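My sister says I talk to them more than I talk to her, and okay, maybe, but she never helped me sort 637 toy bricks on a Sunday night.

I share the workshop on Lelonham Street with Kalevi Sjöberg, who builds boats (well, one boat, the same boat, for as long as I've known him). He gets the big half with the doors. I get the corner by the sink, and that's where the arms live. I named them Maro and Honkanen. Maro is on the left and Honkanen is on the right, and if you think two robot arms can't have different personalities, you haven't spent a winter with a pair of them!

The job was simple when I wrote it on the wall in May. Three bins, three colors, one heap in the middle. Orange goes left, red goes in the middle, blue goes right. The middle bin is white and the right one is yellow, so the bins don't match what goes in them, and yes, Kalevi has brought this up.

He also had views on the wallpaper. I'd hung it inside the metal framing myself, brown medallions and stripes on three sides, left over from my grandmother's dining room, and then I put a flowered sheet down over the table. "It looks like a hotel for bricks," Kalevi said. I told him if they could sort on that sheet, with all those orange flowers on it, they could sort anywhere. He went back to his boat.
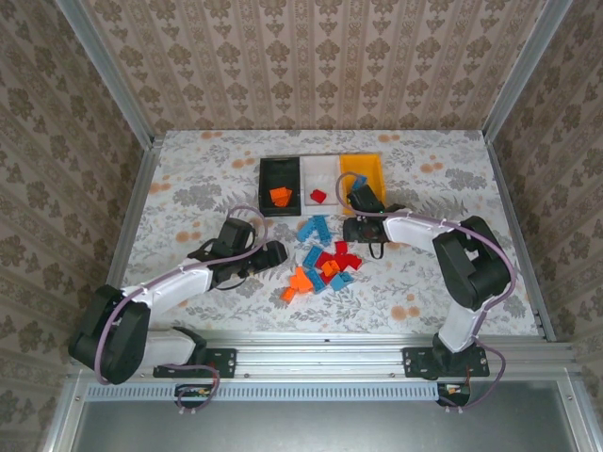 *Maro on the left, Honkanen up by the bins, and plenty of heap still to go.*

So there we were, me on my stool with a cold coffee. Every bin had something in it, and I hadn't touched a single brick since I hit the start key. I was whispering. I don't know why I was whispering. Honkanen does this thing where it hangs over a bin a second longer than it needs to, like somebody trying to remember if they locked the car, and I've been through that code 12 times and can't find the pause anywhere.

Then Maro stopped.

It didn't fault, there was no beep, the screen said everything was fine. It just drifted off the heap, over to one of the orange flowers on the sheet, and closed its gripper on it. Very gently. Opened. Closed again. It picked at that flower the way my grandmother used to pick lint off my collar.

"It wants the flower," Kalevi said. I hadn't heard him come over. He had sawdust in his eyebrows.

"It thinks it's a brick."

"Does it?"

I reached for the stop key and then I left my hand there, hovering, the same as Honkanen does. Maro tried the flower one more time, let go, and swung back to the heap for the next orange brick.

Kalevi pulled up a crate and sat down. The boat didn't get any work that night.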